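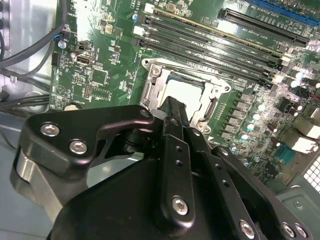 Satdale asks whether the load plate may be closed by the gripper. On the Brotura cell it may not; close it by hand with the arm locked.

4.2 Teaching the pick point

1. Set arm speed to 2 percent.
2. Jog the fingers to the processor holder on the fixture plate and save the point. 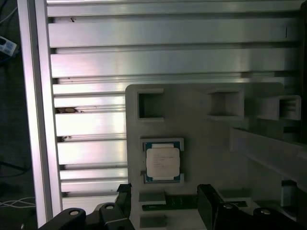 3. Approach the socket from directly overhead. Stop if grip force reads over 29.
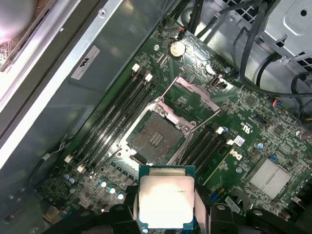 Does the pick point need to be taught again after a finger change? Teach it again after every change, then run step 3.

CAUTION: Keep the fingers clear of case cables
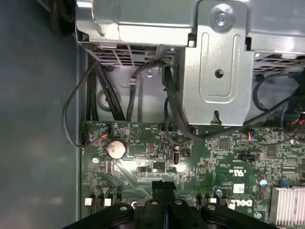 and retract to height 80 before any sideways move.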